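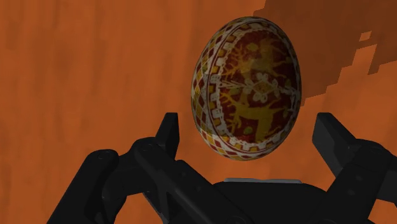
Deer on red, my favorite of the decorated eggs

20 January 2023

Snow again this morning, the soft wet kind that slides off the roof in lumps and makes the cat jump. I had planned to drive over to Olport for the seed potatoes, but the road past Londham was already white by breakfast and I thought, well, the potatoes can wait, they aren't going in the ground for ages anyway. So I put the kettle on and finally sat down with Grandma's recipe box, which has been on the hall shelf since June giving me guilty looks every time I went by.

I don't know why I put it off so long. I suppose I thought it would make me sad, and it did a little, but mostly I laughed. She wrote everything down on whatever was nearest. There is a honey cake on the back of a feed store receipt and a pickle recipe on half a church bulletin, and the pickle recipe just stops at "then do the rest." The rest of what, Grandma? I have 47 cards and scraps sorted into piles on the dining table now, and a fair number of those are the same walnut bread, copied out again with the sugar going up a bit each time.

The Easter bread was the one I was hoping for and it was right at the bottom, stuck to a card for cabbage soup. I got the two apart with a butter knife and a lot of patience. It calls for 15 egg yolks, which seems like madness until you remember she kept hens and had five children at the table, plus whoever wandered in from Dranthorpe on the early bus. I can see her now with her sleeves pushed up, telling us to stop opening the oven door. I was the worst one for that. I still am.

Called Lucimara Arruda after lunch to read her some of them, because she is the only other person who remembers that kitchen, and we stayed on the phone so long that my ear got hot. She thinks the missing half of the pickle recipe is dill and horseradish leaves and a week in the cellar. I think there was garlic too. We agreed to each make a jar this summer and swap, and she is going to ask her sister about the plum dumplings, which aren't in the box anywhere - I went through it twice.

Made the cabbage soup for supper since the card was out. Too much pepper, but it was good with the heel of the rye loaf, and there's enough left for tomorrow. Must buy caraway. Must also call the man about the gutter before the next lot of snow comes down on it.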